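Planning an Equipment Purchase
Handout 3, revised September 4, 2021

Start from the task. Write down what has to be picked up, by what, and how often. Cloth belongs on its own line, as fingers that hold a box may not hold a towel.
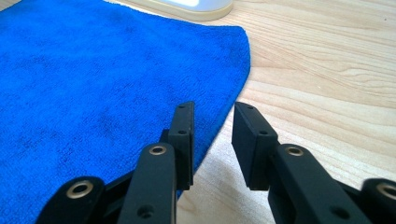 Price the gripper separately from the arm. In the Fuststead exercise the Reisinger quote lists a hand-held gripper at 549 per unit and spare finger pads at 124 per set. Order the pads with the gripper - a second shipment costs extra. The total for this exercise is capped at 3000.

Next, decide how many grippers the work needs. Folding and spreading take a hold on two corners, so budget for a second gripper or a clamp.

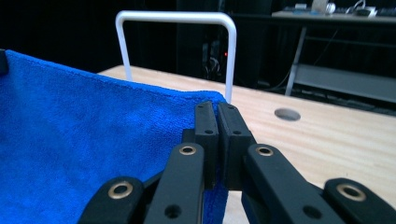

Tables, mounts and cables go under Setup. The Prenex worksheet has no row for them, so add one. Futa quotes expire at the end of March.

For next class: fill in the worksheet for one task and bring two quotes.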